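Minutes of the October meeting, Incombe Makers' Circle
Place: the upstairs room at Clunier Yarn and Craft
Start: 7:00 p.m.
Present: 16 members and two guests

1. Minutes of the last meeting
The minutes were read and accepted with one correction. The price of a shared table is 29 dollars and not 19, as it was written before.

2. Money
The balance of the Circle is 2,701 dollars. The insurance for the winter fair is already paid from this. Two members still owe their yearly fee and will be reminded by letter.

3. Winter fair
The hall gives us space for 50 tables, and nearly all are taken. It was discussed if we should accept a second seller of soy candles. Some members felt that two candle tables is too much for one hall. Others answered that last year the candles were finished before lunch. It was decided to accept the second seller, but the two tables will stand in different rows.

Setting up begins at 7:30 a.m. Sellers must bring their own tablecloth and extension cord. Open flames are not allowed, also not for showing a candle.

4. Soap workshop
The molds ordered from Choo came in the wrong size and go back this week. The workshop will use milk cartons for the first batch. Members who have clean cartons at home are asked to leave them at the shop counter.

There was a question about lye. It stays in the locked cabinet, and only the two workshop leaders have the key.

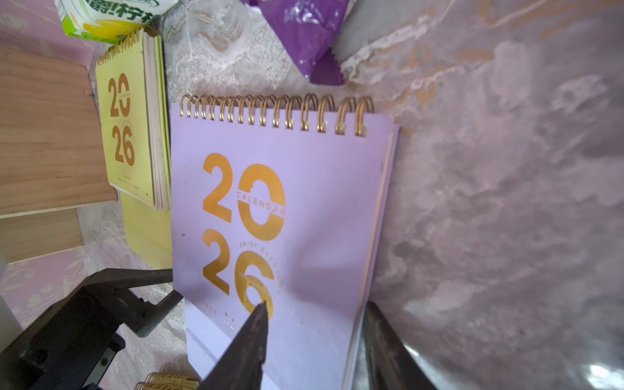
5. Scented oils
The Flosevura sample box was passed from hand to hand. The lavender and the cedar were liked, the vanilla was found too sweet. We will order the small set first – the large one can wait until after the fair.

6. Other matters
The glue guns were again put away with glue in the nozzle. Please clean them before they go back to the drawer.
The window by the sink does not close well. Clunier was informed.

The meeting was closed at 8:45 p.m. The next one is in November, same room and same hour.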